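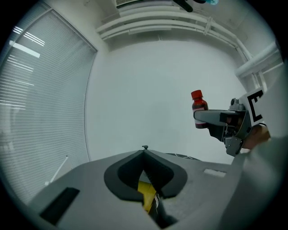

Tutorials / Data Collection

Recording a Two-Handed Bottle Task

These steps apply to operators collecting examples for the Jeltau learning system with two hand-held grippers. Each session consists of 25 recordings. A complete task set requires 600.

1. Put on the backpack and fasten both straps. Secure the wrist strap of each gripper.

2. Place the yellow board on the table and stand the capped bottle on it.

3. Hold both grippers over the board with the marker faces uncovered. Wait 2 seconds before moving.

4. Close the fingers of one gripper on the bottle. Move at a steady pace and do not touch the bottle by hand.
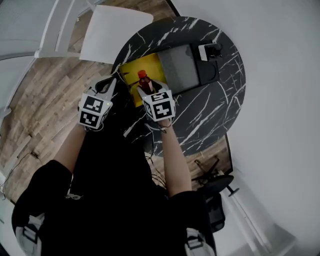
Figure 2. Right gripper closed on the bottle; left gripper slightly open.

5. Return the bottle to the board, open the fingers, and end the recording.

Discard any recording in which the bottle falls. Enter the remaining recordings in the Borbély log under the correct task name.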